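오세넬 생활용품 > 테이블 매트 > 놀이용 매트

스토미스(Stomis) 울 펠트 게임 매트 428
정사각형 600 × 600mm / 두께 2mm / 보관용 띠 포함

색상: 먹색, 이끼색, 벽돌색, 귀리색
원단: 울 펠트(카라불루트 방적소)
보관 띠: 클레비스 면직 띠, 나무 단추 여밈
세탁: 30도 이하 미지근한 물에 손세탁
상품평 쓰기 | 상품 문의 | 관심상품 담기

상품 설명

저녁상을 물리고 나서 식탁에 다시 모여 앉는 시간을 좋아하시는 분들이 많으시죠. 저희도 그렇습니다. 설거지는 조금 미뤄 두고, 귤 몇 개 까 놓고, 서랍에서 카드 한 벌이나 도미노 상자를 꺼내 오는 그 시간이요. 그런데 막상 시작하면 식탁이 참 시끄럽습니다. 주사위는 유리판 위에서 또르르 굴러 바닥으로 떨어지고, 카드는 매끈한 상판에 착 달라붙어서 손톱으로 긁어야 겨우 들리고, 말을 내려놓을 때마다 딱딱 소리가 나서 먼저 잠든 식구 눈치를 보게 되지요. 스토미스 매트는 그런 저녁을 조금 더 편하게 보내고 싶어서 만든 물건입니다.

처음 만든 건 꽤 오래전 일이에요. 저희 디자이너 오르텐시아 마마니가 집에서 쓰려고 코트 안감으로 두고 남은 펠트를 네모나게 잘라 식탁에 깐 것이 시작이었습니다. 가장자리도 삐뚤빼뚤하고 한쪽에는 재단 초크 자국까지 남아 있는 물건이었는데, 사무실에 가져와 점심시간에 깔아 놓았더니 다들 자꾸 만져 보더라고요. 카드가 잘 집히고, 주사위가 얌전히 멈추고, 무엇보다 손목이 닿는 자리가 따뜻하다고요. 그 첫 매트는 지금도 탕비실 선반에 있고, 보풀이 제법 올라왔지만 아직 현역입니다.

그 뒤로 원단을 정하는 데 시간이 가장 많이 들었습니다. 합성 펠트는 값이 순하고 색도 선명하지만 몇 번 접었다 펴면 접힌 자리가 하얗게 뜨는 것이 늘 마음에 걸렸어요. 너무 두꺼운 울 펠트는 폭신해서 기분은 좋은데 높이 쌓는 놀이를 하면 탑이 금세 기울어 버립니다. 얇은 것은 또 상판의 딱딱한 느낌이 그대로 올라오고요. 이것저것 깔아 보고, 차도 쏟아 보고, 아이들 손에도 맡겨 보고 나서 고른 두께가 2mm입니다. 블록을 세워도 흔들림이 적고, 카드 모서리 밑으로 손끝이 살짝 들어갈 만큼은 눌리는 두께랍니다.
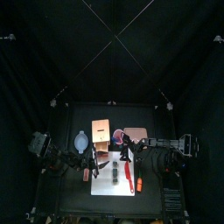
색은 네 가지로 준비했습니다. 가장 많이 찾으시는 먹색은 아주 새까맣지는 않고, 햇빛 드는 창가에 두면 푸른 기운이 살짝 도는 짙은 색이에요. 먼지가 눈에 띄는 색이라 옷솔 하나쯤은 곁에 두고 쓰시면 좋겠습니다. 이끼색은 오래된 카드 테이블을 떠올리시는 분들이 좋아하시고, 벽돌색은 나무 식탁과 나란히 두었을 때 참 곱습니다. 귀리색은 올봄부터 새로 만들기 시작했는데 염색을 따로 하지 않은 양털을 섞어 짙고 옅은 올이 군데군데 보입니다. 같은 귀리색이라도 만든 때에 따라 분위기가 조금씩 다르니, 두 장을 나란히 이어 쓰실 분은 꼭 한 번에 주문해 주세요. 따로 주문하시고 나중에 색이 다르다며 아쉬워하시는 분이 가끔 계셔서 미리 말씀드려요!

크기와 자리 잡기

한 변이 600mm인 정사각형이라 두 사람이 마주 앉는 작은 식탁에 깔면 앞뒤로 찻잔 놓을 자리가 남습니다. 네 사람이 둘러앉을 때에는 매트를 한가운데 두고 각자의 카드나 말은 매트 바깥 상판에 두시는 분도 계시고, 아예 두 장을 붙여 길게 쓰시는 분도 계세요. 가장자리는 휘갑치기 없이 반듯하게 재단만 했습니다. 실을 두르면 그 부분이 도톰하게 올라와서 두 장을 붙였을 때 가운데에 둔덕이 생기거든요. 대신 모서리는 손으로 조금씩 둥글려 두었어요. 이 모서리 작업은 지금도 파드마바티 반게라 씨가 작업실에서 한 장 한 장 가위로 하고 있습니다.

뒷면에는 고무를 붙이지 않았습니다. 고무를 붙이면 미끄러지지 않아 좋지만 오래 깔아 둔 상판에 자국이 남는 일이 있고, 무엇보다 돌돌 말았을 때 뻣뻣해져서 저희는 끝내 빼기로 했어요. 나무 식탁에서는 그대로 쓰셔도 잘 자리를 잡습니다. 유리 상판이라면 얇은 면 행주를 살짝 적셔 꼭 짠 뒤에 한 번 닦고 말려 주세요. 그래도 밀린다 싶으시면 그물 모양 미끄럼 방지 깔개를 매트보다 조금 작게 잘라 아래에 받치시면 됩니다.

어떤 놀이에 잘 맞나요

카드놀이, 도미노, 주사위 놀이, 타일을 늘어놓는 놀이에 두루 잘 맞습니다. 윷놀이에 쓰신다는 분도 계셨는데, 윷가락이 통통 튀는 맛은 덜하다고 하시네요. 아래층을 생각하면 그 편이 낫다고도 하셨고요. 직소 퍼즐은 작은 것이라면 괜찮지만, 맞추다 만 퍼즐을 매트째 말아 보관하는 용도로는 권해 드리지 않습니다. 펠트가 부드럽게 휘는 만큼 조각이 빠지기 쉽습니다. 찰흙이나 물감 놀이는 부디 다른 깔개를 써 주세요. 양털 사이에 들어간 찰흙은 저희도 빼낼 방법을 찾지 못했답니다.

매트와 함께 쓰면 좋은 것들

매트를 깔고 나면 그다음으로 아쉬운 것이 작은 조각을 담아 둘 그릇입니다.

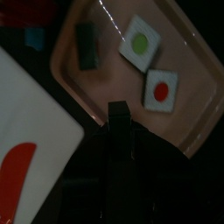
조각을 담는 그릇은 깊이보다 꺼내기 쉬운지를 먼저 보시라고 말씀드리고 싶어요. 깊은 사발에 담으면 손을 넣어 뒤적일 때마다 달그락거리고, 밑에 깔린 것은 눈에 들어오지도 않아서 결국 매트 위에 와르르 쏟게 되지요. 집에 굴러다니는 물건 가운데서 고르셔도 충분합니다. 모서리가 둥글고 테두리가 살짝 올라온 얕은 플라스틱 쟁반, 분홍빛 도는 연한 베이지색의 저런 쟁반이면 까만 블록도 하얀 네모 타일도 바닥색과 섞이지 않아 금방 찾을 수 있어요. 저희 사무실에서는 찬틀 케카나가 할머니께 물려받은 양철 과자통 뚜껑을 쓰는데, 그것도 나름대로 운치가 있습니다. 다만 양철은 매트 밖에 놓으면 소리가 꽤 나니 늦은 밤에는 매트 귀퉁이에 올려 두시고요.

조명도 한 말씀 드릴게요. 먹색이나 이끼색은 빛을 많이 먹는 색이라 머리 위 등 하나만 켜 두면 카드 무늬가 조금 침침해 보일 때가 있습니다. 식탁 옆에 작은 스탠드를 하나 더 켜 두면 한결 낫습니다. 눈이 쉬이 피로하신 어르신과 함께 쓰실 매트라면 귀리색을 먼저 권해 드려요.

보관 방법

다 쓰신 뒤에는 가볍게 털어서 놀이하던 면이 바깥으로 오도록 말아 주세요. 안쪽으로 말면 다음번에 펼쳤을 때 가장자리가 위로 들립니다. 함께 드리는 클레비스 면직 띠로 가운데를 한 번 두르고 나무 단추를 채우시면 되는데, 처음에는 단춧구멍이 조금 빡빡할 수 있어요. 몇 번 쓰시면 손에 익습니다. 띠만 따로 잃어버리셨을 때에는 상품 문의에 색상을 적어 주시면 띠만 보내 드립니다.

접어서 서랍에 넣으셔도 괜찮습니다만 접힌 자국이 생기겠지요. 자국은 다리미를 울 온도에 맞추고 얇은 천을 덮어 김을 쐬면서 지그시 눌러 주시면 대부분 펴집니다. 다리미를 밀지는 마시고, 꼭 눌렀다 떼었다 하는 식으로요.

긴 여름 동안 넣어 두실 때에는 향나무 조각이나 말린 라벤더를 함께 넣어 주세요. 7월에 장마가 길어지면 저희도 한 번씩 꺼내 바람을 쐬어 줍니다. 햇볕에 바로 널면 이끼색과 벽돌색은 색이 바래니 그늘에서 해 주시고요.

세탁과 얼룩

평소에는 옷솔로 한 방향으로 쓸어 주는 것으로 넉넉합니다. 차나 주스를 쏟으셨다면 문지르지 마시고 마른 행주를 얹어 꾹꾹 눌러 주세요. 그러고도 자국이 남으면 울 전용 세제를 아주 조금 풀어 30도 이하의 물에서 살살 눌러 빠시면 됩니다. 비틀어 짜면 네모반듯하던 것이 어느새 마름모가 되어 있으니, 큰 수건 사이에 넣고 돌돌 말아 물기를 빼신 다음 평평한 곳에 뉘어 말려 주세요. 세탁기와 건조기는 쓰지 말아 주세요.

촛농은 굳을 때까지 기다렸다가 숟가락 등으로 살살 떼어 내시고, 껌은 매트를 비닐봉지에 넣어 냉동실에 잠시 두었다가 떼시면 됩니다. 새 매트에서는 양털 냄새가 조금 날 수 있습니다. 창가에 하룻밤 펼쳐 두시면 옅어져요.

처음 몇 주 동안은 보풀이 조금 올라옵니다. 손으로 잡아 뜯지 마시고 작은 가위로 톡톡 잘라 주세요.

쓰고 계신 분들의 이야기

노에미 아마토 님 (이끼색)
친정어머니와 둘이서 저녁마다 카드를 치는데 어머니가 손에 힘이 없으셔서 카드를 잘 못 집으셨어요. 이 매트를 깔고 나서는 혼자서도 척척 집으세요. 단추 띠는 어머니께는 조금 뻑뻑해서 제가 채워 드립니다. 벽돌색도 하나 더 살까 고민 중이에요.

사라냐 초우다리 님 (먹색)
소리가 줄어든 건 정말 마음에 듭니다. 다만 저희 집에 흰 고양이가 있는데 먹색을 고른 건 제 실수였네요. 옷솔을 날마다 쓰고 있어요. 별 하나는 고양이 몫으로 뺐습니다.

자주 물으시는 것들

원하는 크기로 잘라 주실 수 있나요?
지금은 한 가지 크기만 만들고 있습니다. 더 작게 쓰고 싶으시면 댁에서 잘 드는 재단 가위로 자르셔도 올이 풀리지 않아요. 자르신 매트는 교환이 어려운 점만 헤아려 주세요.

뜨거운 냄비를 올려도 되나요?
찻잔이나 미지근한 주전자까지는 괜찮지만 불에서 막 내린 냄비는 받침을 따로 써 주세요.

양면을 다 쓸 수 있나요?
네, 앞뒤가 같은 원단입니다. 가끔 뒤집어 쓰시면 한쪽만 닳는 일이 덜해요.

선물 포장이 되나요?
주문하실 때 남기실 말씀 칸에 적어 주시면 갈색 종이로 감싸고 띠를 둘러 보내 드립니다. 짧은 카드도 손으로 써 드리는데, 글씨는 그날 포장하는 사람에 따라 다릅니다.

배송과 교환

오후 2시 전에 주문하시면 그날 포장해서 보내 드립니다. 매트는 접지 않고 말아서 종이 통에 넣어 가니, 받으시면 통에서 꺼내 하룻밤 평평하게 펼쳐 두었다가 써 주세요. 받아 보신 색이 생각과 다르시면 30일 안에 말씀해 주시고, 세탁하지 않은 상태로 종이 통에 다시 넣어 보내 주시면 다른 색으로 바꾸어 드립니다.

함께 보시면 좋은 상품
오세넬 옷솔, 너도밤나무 손잡이
클레비스 면직 띠 (낱개)
향나무 조각 주머니

이전 상품 | 목록으로 | 다음 상품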